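5. Buenas prácticas para el trabajo con dos brazos a ras de suelo

Este apartado se aplica a las estaciones Skuterora de dos brazos montadas para manipular objetos domésticos sobre moqueta, baldosa o tarima. Complementa las reglas generales de seguridad del apartado 2 y no las sustituye. Antes de trabajar en una instalación compartida, consulte también la evaluación de riesgos del centro.

5.1 Preparación de la zona

1. Delimite el área de trabajo con cinta o vallas bajas. El límite debe quedar fuera del alcance máximo de ambos brazos con las pinzas abiertas.

2. Aspire la superficie antes de cada turno. Los hilos y las fibras sueltas acaban en las articulaciones de los dedos y son la primera causa de cierre incompleto.

3. Compruebe que la base está nivelada. En moqueta de pelo largo, coloque la placa rígida Flultitz debajo de la base y espere unos minutos antes de medir.

4. Recoja los cables por la parte trasera. Ningún cable debe cruzar la zona situada entre las dos pinzas.

5. Pulse las dos paradas de emergencia, una después de la otra, y confirme que cada una detiene ambos brazos.

PRECAUCIÓN: no se arrodille dentro del área delimitada con los servos activos, aunque el programa esté en pausa. La pausa mantiene el par en los motores y cualquier orden remota puede reanudar el movimiento.

5.2 Elección y colocación de los objetos

6. Utilice solo objetos incluidos en la ficha de la tarea. Si necesita añadir uno, anote el material, el peso y el punto de agarre previsto.

7. Revise la loza y el vidrio pasando un dedo enguantado por el borde. Retire cualquier pieza desportillada o con grietas.

8. Deje una separación suficiente entre objetos para que cada pinza pueda abrirse del todo sin tocar el objeto vecino.

9. Asigne cada objeto a un solo brazo al inicio de la tarea. El otro brazo no debe entrar en esa zona hasta que el primero se haya retirado.

Nota: los alimentos de verdad se admiten en sesiones cortas. Retírelos al terminar y limpie las yemas de los dedos con un paño apenas humedecido — nunca con disolvente.

5.3 Límites de velocidad y fuerza

10. Seleccione el perfil «Suelo» en el menú Movimiento. El perfil «Mesa» permite descensos más rápidos y no está autorizado para este uso.

11. Fije la fuerza de cierre en 8 N para piezas frágiles. Si el objeto resbala, cambie el punto de agarre antes de subir el valor.

12. Ajuste la altura mínima de la muñeca a 6 cm durante los desplazamientos. Por debajo de esa altura solo se permite el movimiento de aproximación.

13. Si aparece el código 419 (contacto no previsto), detenga la tarea, retire el objeto a mano con los servos desactivados y vuelva a la posición de reposo. No borre el código desde la consola remota sin haber mirado antes la zona.

5.4 Aproximación a recipientes abiertos

Los cuencos y las tazas necesitan una entrada controlada: un dedo que toca la pared exterior puede volcar la pieza o empujarla contra el otro brazo.

14. Lleve la pinza hasta un punto próximo a la pared, con los dedos cerrados, y deténgala sin llegar al contacto.

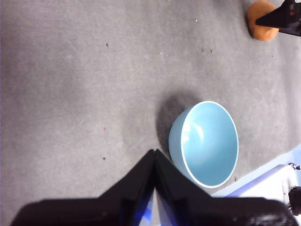 15. Verifique en la vista de la muñeca que distingue el borde completo del recipiente. Con esmaltes brillantes, los reflejos pueden confundir la detección; en ese caso, baje la luz o cambie el ángulo de la lámpara, pero no la exposición de la cámara a mitad de la tarea.

16. Eleve la muñeca, abra la pinza y descienda con un dedo a cada lado de la pared. Cierre despacio y espere a que la lectura de fuerza se estabilice.

17. Levante primero unos milímetros. Si el recipiente se inclina, bájelo y repita el agarre.

PRECAUCIÓN: una pieza de loza rota sobre moqueta deja esquirlas difíciles de ver. Suspenda el trabajo, desactive los servos y aspire toda el área antes de reanudar.

5.5 Registro

Anote en el parte de turno las paradas de emergencia, los códigos de contacto y las piezas retiradas. En las estaciones con controlador Selleck, exporte además el registro de fuerzas antes de apagar; el controlador lo sobrescribe en el siguiente arranque. Para la sustitución de yemas desgastadas, véase el apartado 6.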